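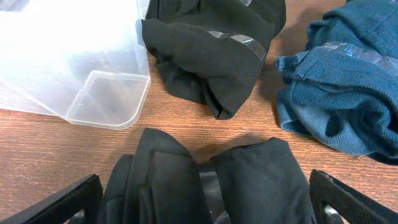 4. Gaps and return posts

4.1 What we counted

Entries: 2,701, from 18 personal journals, all hosted on Nava at the time of collection. Span 36 months. Only public entries, no locked ones, no comments unless the author replied in them. A gap = any stretch without a post longer than the author's own usual pace (see 3.2 for how usual pace was set). A return post = the first thing written after a gap, whatever it was. Even one word.

Coding was done by hand, one pass for tone and one for content. Disagreements talked through until settled. Slow, and we would do it diffrently next time.

4.2 Apology and filler

Most return posts open with some kind of sorry. Sorry it's been so long, sorry, life. Often no addressee. The Pumton journals do this even where there are no comments at all, so the apology can't be only manners toward readers. Our guess is that the author is talking to the journal, or to an older self who promised to keep it up. Hard to test with this material.

After the apology, small stuff. Weather, dinner, the bus, chores. Feelings come late in the entry or in the next one. We call this the warm-up and kept it apart from plain daily reporting, which looks alike on the page but turns up mid-run, no gap before it. Laundry was coded as chores throughout.

Figure 2. Folded clothes in a clear bin and on a tabletop. 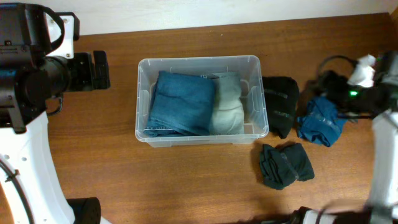

Wael Naciri objected that the warm-up might be nothing of the sort, just what the day had in it, and that we were hearing reluctance because we went looking for it. Fair. We went back and read the warm-ups blind to gap length. The label held for long gaps, got shaky for short ones. Short ones now dropped from the table.

One more problem. The Drunbridge authors knew each other offline, so a return post there may skip news that freinds already had. Less to tell, shorter entry. Treated separately below.

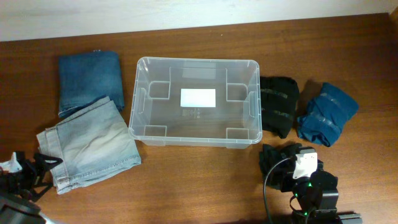
4.3 Journals that stop

2 of the journals ended inside the window. Neither said goodbye. Last entries were ordinary in tone, a bit short, one of them a plan for August. Sternier's term "quiet close" fits, though Sternier used it for paper diaries and we are streching it. No warning signs we could code. Whether the authors moved to another site we did not check, and the consent form would not have let us.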